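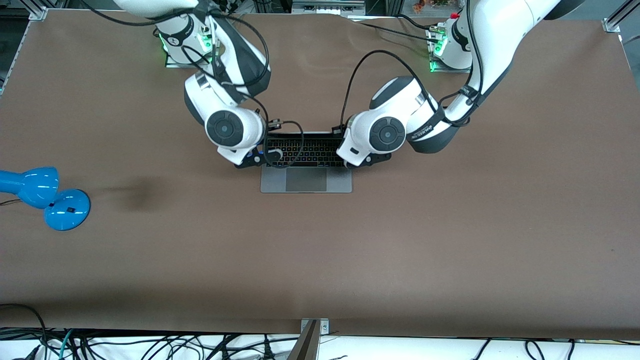 Corina，

下午四点前要交，先写成这样，格式别介意。正式表格我回头再誊。

**Skinunard 项目 设备采购与预算 进度说明（11 月）**

先说钱。设备这一栏还剩 3189 欧，已经扣掉 Kristiansen 的尾款，没扣运费。运费发票没到，催过两次，对方会计说在走流程。到了再补。

双臂工位能用，日常采数没停。现在跑的主要是笔记本电脑这一组任务：合盖、按键、触控板、推到指定位置。台灯那组排在后面，等夹爪指尖换了再说，理由见下面第 3 条。

## 1. 已经到位的

- 两条臂、两只平行夹爪，Kristiansen 供的，验收单签了，扫描件在共享盘“采购/验收”里
- 铝型材框架和角件。角件多订了一包，没退，退货运费比东西贵
- 桌面。旧的那张太晃，换掉了，走的是耗材账，没占设备栏
- 控制柜和急停。急停单独做过一次测试，记录附在验收单后面
- 相机支架。比报价时多出一段型材，Kristiansen 没另收钱

付款分三笔，第三笔上个月付清。合同里写的培训只上了半天，另外半天欠着，我不想放弃，新来的两位同事都还没上过。已经发邮件要求补，对方回复说可以线上。我倾向现场，线上讲换线没什么用。

## 2. 这段时间的运行情况

累计有效运行 86 小时。这个数是控制器日志里导出来的，只算臂上电并且任务在跑的时间，调试、标定、换物体都不算。申请书里写的那个口径比这个宽，正式报告里我会两个口径都列，免得后面对不上。

停机原因，按麻烦程度：

1. 线缆。最烦的就是它。臂上的线是外走的，松了会垂到操作区，紧了腕部转不到位。现在靠扎带和魔术贴对付，每次换任务要重新理一遍。
2. 腕部相机偶尔掉线，重插能好。怀疑是接头，Kristiansen 说怀疑是我们的集线器。谁对谁错没定论，我打算直接买个带供电的工业集线器，便宜，省得吵。
3. 标定漂移。碰过一次支架之后发现的，重标了，之后每天开工前跑一遍校验，几分钟的事。

没有人员受伤，没有碰撞报告。急停按过，都是误判，没有一次是真撞。

笔记本这组任务比预想的慢。键间距小，指尖偏宽，按单键时容易带到旁边的键。操作员练熟了会好一些，但我不想把硬件问题都压给操作员。触控板没有这个问题。合盖动作两只夹爪要配合，延迟一大就不同步，这个在软件那边查，不花钱。

## 3. 还要买什么

清单一共 11 项，原表在共享盘，这里只写要你点头的。其余的都是小件，在我的签字权限内，我已经在下单了。

**a) 夹爪指尖，窄款加软垫款**

Pullus 有现货可改的型号。窄款给按键用，软垫款给光滑曲面用，台灯那组就卡在这里：灯头和底座都是亮面，硬指尖夹不稳，还怕刮。两款各要两对，一对用一对备。Pullus 给的是含加工的打包价，报价单有效期到这个月底，过期重报。优先级最高，请先批这个。

**b) 线缆管理套件**

两个方案：

| 方案 | 来源 | 优点 | 缺点 |
|---|---|---|---|
| 原厂拖链包 | Kristiansen | 尺寸合适，不影响保修 | 交期 9 周 |
| 通用软管加卡扣 | Pullus | 有货 | 要自己裁，卡扣位置得问原厂 |

我的意思是先上通用的，撑过这一期，原厂的放到下一期预算。Kristiansen 技术支持口头说过卡扣不碰关节盖就不影响保修，我要了书面的，还没给。没拿到书面之前不装。钱可以先批，货可以先到。

**c) 带供电集线器**

小钱，本来不用报，但型号换过一次，和申请书附件对不上，所以在这里提一句，算备案。

**d) 备用腕部相机一只**

现在没有备件。坏一只就停一条臂，等于整个工位停，双臂任务单臂没法做。这件我从去年讲到现在。如果 a 和 b 批完以后余额够，就买；不够的话我申请从差旅里挪，Vudau 那趟不去了，机票没订，没有退票费。

**e) 第二套工位**

本期不买。只是请你知道我们在询价，下一期申请书要用。见第 5 条。

## 4. 和原预算的出入

超的：支架相关的人工。申请书里按两天算，实际多花了，主要耗在找平和重新打孔。这部分走人员费，不占设备栏，但总帐上看得见，所以先讲。

省的：桌面便宜，安全围栏没买。围栏为什么没买：风险评估做完，结论是低速模式下用地面标线加急停就行，评估报告有签字，安全那边认可。这笔省下来的已经并进上面的 3189 欧里了，不要重复算。上次报表我自己就重复算了一回，抱歉，更正表随这份一起发。

没变的：软件许可。续一年，价格和去年一样，发票抬头要改，我们部门改过名，供应商系统里还是旧名字。财务退回来过一次。抬头改好重开，预计不影响付款。

折旧按五年做，财务定的，我没意见。夹爪指尖算耗材还是算设备？财务和采购说法不一样，请你给一句话。我这边建议算耗材，磨得快，编固定资产号没有意义，盘点的时候还得一个个找。

## 5. 下一期的打算（不要求现在批）

想在 Vudau 那边放第二套，场地他们出，设备我们出，人一半一半。对方口头同意，没有纸面东西。需要先弄清楚的：

- 场地电源够不够，要请电工看
- 网络能不能给固定地址，他们 IT 管得严
- 设备放在别人那里，保险算谁的。这条最要紧，我问了法务，还在再等回复
- 臂的型号要不要和现在一致。一致的话备件通用，操作员不用重学；换别家也许便宜，但两套数据合不合得起来是个问题

我个人要一致。便宜那点钱，会在数据对齐上花回去，还搭时间。但采购规定要三家比价，所以还是会去问，Kristiansen 之外再找两家，报价单齐了给你看。

租也问过。短租不划算，长租合同里有一条不许改装夹爪，等于没法用。租赁方案我建议就此划掉。

另外下一期请务必单列一行“线缆及接插件”。这次全塞在杂项里，现在想查花了多少都得翻发票。夹爪指尖也单列。

## 6. 风险

- Pullus 报价过期。批得晚就重报，涨不涨不知道
- 原厂拖链交期长，这一期基本指望不上
- 保修书面答复拿不到。那就只能继续扎带，慢，但能干活
- 相机没备件，前面说了
- 操作员排班。熟手少，有人请假就空一个班次。不是设备问题，可设备闲着也是成本，所以写进来

汇率不是风险，合同全是欧元。

## 7. 需要你这边做的

- 批 a，尽快
- 批 b 的通用方案，附条件：书面答复到了才安装
- 指尖归耗材还是设备，给个说法
- d 同意不同意从差旅挪
- 培训欠的半天，如果能从你那边给 Kristiansen 写一句，比我催管用

其他的不急。

附件：更正后的费用表、验收单扫描、Pullus 报价、风险评估签字页。日志导出文件太大，放共享盘了，链接在费用表第二页。费用表里“支架”那行我改过单元格格式，打开如果显示成井号，把列拉宽就行。

运费发票一到我就发补充页，余额以补充页为准。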